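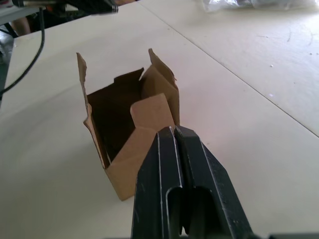 Gripper and box at the Kairys open day.

Went to the Kairys open day in Pedley last week and I've been arguing with people about it since, so let me get it down before I lose the thread.

Short version: show more boxes. Fewer videos.

The invitation talked about the future of packing. Big words, a logo, a schedule with a lunch break. What I got was a white table, two arms and a cardboard box with its flaps going every which way. The job for the morning was folding them down. I stood there for 90 minutes and I would have stayed longer but they needed the spot for the next group.

I used to pack for a living. Fondmont, the old warehouse, two winters. A good shift was 436 boxes and you did not think about a single one of them. Fold, fold, tape, shove. So watching a machine come up to one flap, stop, back off, come up again from the other side – it does something to you. First you laugh. Then you start noticing your own hands.

Cardboard is mean stuff. It springs back. It tears at the corner and then the flap has a different shape from the one you had a minute ago. Every packer knows this in the wrists and couldn't explain it to a new hire, let alone to a motor.
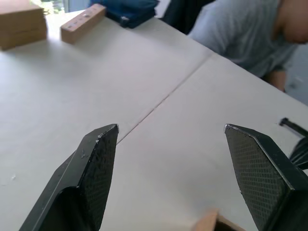

Open fingers over the table. The crosshatch on the pads is for grip.

And the blocks. Between box runs they had a go at wooden blocks, which everyone in the group agreed was the easy part. Flat sides, stiff, stays where you put it. Sure. But I heard a man behind me say "well that's nothing then" and I wanted to turn around. It isn't nothing. Picking up a block is what the sales clips are made of, and the crowd was already bored with it. That's how fast we get spoiled.

My complaint is with those clips. Flimico put one out in November, very slick, nearly 3000 comments under it when I looked, half of them people saying their jobs were finished and the other half saying it was fake. Music the whole way through. Every grab lands. No waiting, no person reaching over to set the box straight again. You can't learn a thing from it except that somebody owns a good editor.

At Kairys you saw the waiting. You saw staff close by the arms the whole time, hands ready. A woman next to me asked how many tries they had logged on this one box fold and the answer was 668. Failures included, he said it without blinking. I liked that number better than anything in the Flimico clip.
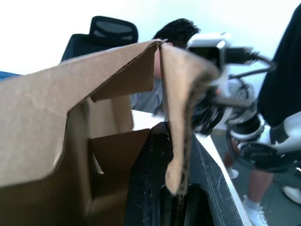
What I'd ask the other companies to do

Open the door. Let people stand near the table and be bored. I mean it. Boredom is when you start asking the right questions – who resets it, what happens when the carboard gets soft, how long before a person steps in. I got straight answers to two of those and a shrug to the third, and the shrug was useful too.

Also stop clearing up so much. Demo tables usually look like an operating room. 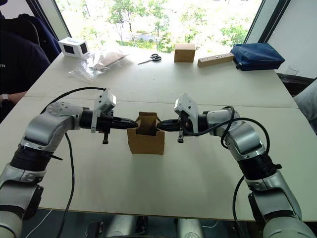 Packing work is messy and anybody who hires packers ought to be shown a messy test. At Fondmont my bench had tape ends, a coffee, somebody's gloves, all of it in the way. So I was happy to see scissors and a crumpled plastic bag left at the back of the Kairys table, with cables hanging off the arms and a window full of trees behind. Room to work up front, stuff in back. Closer to a real bench than I've seen at any trade show, and still a lot tidier than mine. Next time push the junk in closer. Put the bag next to the box and see.

Do I think it takes the job? Some of it, some day. Not the day I was there. What bothers me is that managers decide on this from a two minute clip on a phone, and they'll sign for the machine or cut the shift on the strenght of it. Make them drive to Pedley. Make them stand.

Kairys says there will be another open day, no date yet. I'm going, and I've asked if I can bring my own box. One of the bad ones, with the wet corner.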